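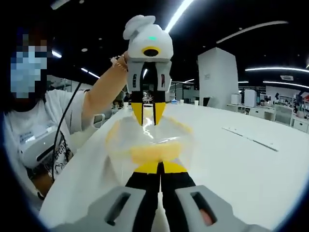 At the big white table, with a plastic container in the middle.

About Fivdale

13/03/2026
By Mekdes Woldemariam

Print this page | E-mail this page

Fivdale is a small studio that makes card and board games for phones and tablets. We also print a tabletop version of our main title, Gasia. We are based in Zerkbridge and we own the company ourselves.

Shewit Tefera and Svetozár Urban started Fivdale after working together on puzzle games for another publisher. They wanted to make a trading game with short turns that two people could play over lunch. The first version was drawn on the backs of old business cards. It had too many rules and most of those went in the bin, but the harbour map survived and is still the opening board in Gasia.

What we make

Gasia is a card game for two players set in a chain of river ports. Each player runs a merchant house, buys cargo, hires crew and tries to close the other player's routes before winter. There are 328 cards in the current set. Every card can be earned by playing. We sell alternate artwork and extra boards, and those don't change how strong a deck is.

Abera is our second game, a solo title in which you rebuild a mountain village one season at a time. It works offline once it has been downloaded. Abera has a colour-blind mode and a large-text mode, and both are being added to Gasia in stages.

The printed edition of Gasia is made in runs of 500 boxes. When a run sells out we take names for the next one. We don't take payment until the boxes are in our storeroom - we did it the other way with the first run and the wait was too long for people.

Who we are

Shewit Tefera looks after game design and has the final say on card text. Svetozár Urban writes most of the code, including the matchmaking server. Eyerusalem Gudeta is our art director. She paints the ports and the crew portraits herself and commissions the remaining cards from freelance illustrators, who are credited on each card and paid on delivery. Shewit Nigatu runs player support and organised play. As we have two Shewits, please use a surname when you write in. Mekdes Woldemariam handles the accounts, shipping and this website.

How we work

New cards go through paper testing before any code is written. After that they move to the test server, where any player with a Gasia account can try them. Balance changes are published with the old and new wording side by side. We try to leave cards alone between seasons unless something is plainly broken.

We don't run ads in our games and we don't sell player data. Chat is switched off by default for all accounts and can be turned on in the settings by players over 16.

Organised play

Local game shops can ask for a free organised play kit, which holds promo cards, a scoring pad and a rules summary. The Gasia open is played each December in Zerkbridge, with an online bracket for those who can't travel. Entry rules go up on the events page once the venue is booked.

Getting in touch

Support requests are best sent through the form inside the game, as it attaches your version number. Shops, press and illustrators can use the contact page. We are not looking at outside game pitches at the moment.

Print this page | E-mail this page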